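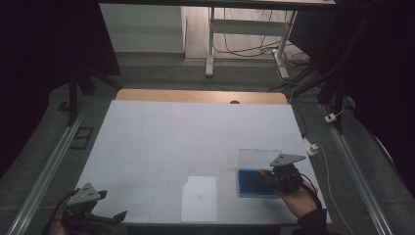

Paper and a clear plastic box with a blue pad, ready on the table.

How to stamp your own gift tags and wrapping paper

4 min read

I started making my own wrapping paper in September, when I priced up the rolls at our local shop and put them straight back. Plain white paper and a stamp pad will get you most of the way there, and once you've done a sheet or two it's really relaxing (I do mine with the radio on and a big mug of tea!).

What you need

Plain paper, a stamp, an ink pad, scrap paper, a ruler and a soft pencil. I buy my paper in packs of 56 sheets from Jesaswood, but any paper that isn't shiny will do. Shiny paper is a pain – the ink sits on top and smears the second your sleeve goes near it.

Getting set up

Cover the table first. I use an old sheet and it has caught more ink than I'd like to admit. Put the pad on the side of your stamping hand so you never carry a loaded stamp across clean paper. I learned that one on a birthday sheet for my brother-in-law, who very kindly said the splotch looked like a bird.

Inking the stamp

Tap, don't press. Set the stamp on the pad with a light touch, lift it, turn it a little and tap again. If you push down hard the ink fills the gaps and your nice crisp shape turns into a blob. Try it on scrap paper until you get two good prints in a row.

Stamping the sheet

Make faint pencil dots every 6 cm, then shift the next row over by half that so the pattern doesn't look like a chessboard. Stamp straight down, count to two, lift straight up. No rocking! Work from the top of the sheet to the bottom, and re-ink every time. I used to stretch one inking over three prints, and you can see it on every parcel I sent that year.

My friend Shahzad Afridi skips the dots and goes completely freehand, and his sheets look lovely. Mine look like I sneezed on them.

Drying and cleaning up

Leave the sheets flat for an hour before you roll or fold them, longer if it's damp out. Rub out the pencil dots once the ink is properly dry. Wipe the stamp with a barely wet cloth, dab it on a paper towel until it comes away clean, and close the lid on your pad. Store the pad upside down if the maker says it's okay – mine stays juicy a lot longer that way.

For tags, cut the leftover strips into rectangles, punch a hole in one end and thread some string through.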